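Dredamon: A Two-Armed Sorting Helper
Project report, Thibodeau Shared Workshop
Jul 19, 2022

What we wanted to build

Our group has wanted to make a robot with two hands since March, when we got bench space at the workshop. Dredamon is the result! The goal was simple to say and hard to do: one hand reaches into a container and takes out a small item, and the other hand waits beside it, ready to receive the item.

Setting up the bench

We started with the arms much too far apart, and the hands could only meet at full stretch. Moving them closer fixed that (and made the cable routing a lot more annoying). Each hand plugs in at the wrist with its own black cable, and we left plenty of slack so the joints can turn freely.

The container was our next headache. A light touch on the rim was enough to slide it, and then every saved position was wrong. We tried a rubber mat first, but masking tape at the base worked better — cheap, quick and easy to peel off when we want a new layout.
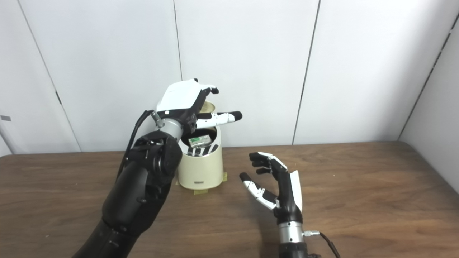

Teaching the reach

We recorded 133 practice reaches and sorted them by hand in Bendinum, our logging program. Pointing with the index finger while the others stay curled became our favorite starting pose, as a single finger is easy to line up over the opening. We threw out 11 reaches where the log had gaps.

What comes next

We want to try 2 containers side by side, and we still owe the Jiltmont group a copy of our wiring notes.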